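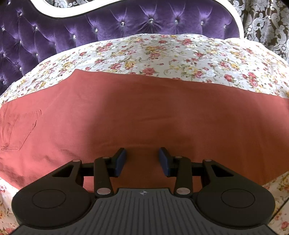
tressel213: Buttons first, then pleats, then the outer edge. If you vacuum across the folds before clearing the button recesses you just push the lint under the button rims and it stays there.

Furnishings > Beds and Headboards > Cleaning deep-buttoned velvet headboards

oakum_b: I disagree on the order. The crown of each fold holds very little dust. Most of it sits in the pleat lines, and on a diamond pattern the pleats run down into the buttons anyway. Start at the top row, follow each pleat downward with a narrow crevice tool, and do the buttons as you reach them. One pass.

tressel213: One pass works on matte velvet. On the shiny kind it leaves tracks wherever you change direction. Mine is purple and every stroke shows from the doorway.

fennimore_k: What is the pile made of? That decides most of this. Polyester velvet recovers from nearly anything except heat. Viscose does not like water at all and will mark from a damp cloth. If the label is gone, test a spot low down behind the pillows, leave it overnight and look at it in daylight.

tressel213: No label. The headboard came from a house clearance in Gresenthorpe with no paperwork. I did a test spot behind the pillows on Sunday with plain water and it dried with a faint ring. The ring brushed out.

fennimore_k: Then treat it as viscose until proven otherwise. Dry methods only - soft brush, low suction, no foam.

quillback: Foam is fine if you use it properly. I have used Wirkura dry foam on mine twice. You apply it to the brush and never to the fabric, and keep it off the backing. The problem people have is soaking the pleats, where it can't dry.

oakum_b: "Used it twice" on a fabric you have identified. The OP has an unidentified pile and a ring from plain water. Not the same case.

quillback: A ring that brushed out. That is usually minerals in the tap water. Repeat the test with distilled before ruling anything out.

fennimore_k: Fair point about distilled. Worth doing. I would still not put foam in a pleat.

lathe_and_plane: Going back to the crystal-type buttons. They are generally held by a loop and a twine through the foam to the back of the board, and the faceted part is glued into a metal cup. Suction with a hard nozzle can lift the faceted part out of the cup. Put a piece of old stocking over the nozzle and hold it with a rubber band. If one does come loose you find it in the stocking and not in the dust bag.

tressel213: Good. I lost one that way last January and never found it. The replacement is from Riviere and it is 2 mm bigger than the others, which I only noticed after fitting it.

lathe_and_plane: Check the twine on the neighbors while you are at it. If one was loose, the tension on that row may be uneven. Press the fold on each side of the button. It should spring back the same amount both ways.

marl_hen: Does anyone have a method for the border? Mine has a glossy white molding that curves up and down along the top, and there is a gray line of dirt where the molding meets the velvet. A cloth reaches the gloss but not the joint.

oakum_b: Artist's brush, flat, stiff bristle, dry. Pull along the joint with the vacuum nozzle held in your other hand just above it. Then a barely damp cotton swab on the molding side only. Slide a strip of thin card into the joint first so the swab never touches the pile.

marl_hen: Will the swab yellow the gloss?

oakum_b: Water will not. Solvent cleaners might. If the white is already yellow, that is the lacquer and cleaning won't change it.

quillback: Melamine sponge takes dirt off gloss in seconds.

fennimore_k: It takes the gloss off too. It is an abrasive. Keep it for matte paint you don't care about.

quillback: Never had a problem with light pressure.

tressel213: I'm not trying it on mine. What about curtains next to the headboard? I have heavy patterned ones hanging right at the side and I suspect they shed onto the velvet.

marl_hen: Do the curtains first, with the bed covered by a sheet. Then the headboard, then strip the bedding. Working top to bottom saves doing the headboard over.

tressel213: Distilled water test done, left it 9 hours. No ring. Still going with dry brushing, but I ordered a Kusa horsehair brush for the pleats and will report on the tracking.

lathe_and_plane: Brush in the direction of the nap for the last stroke, every panel the same way. The tracks are only pile lying in different directions.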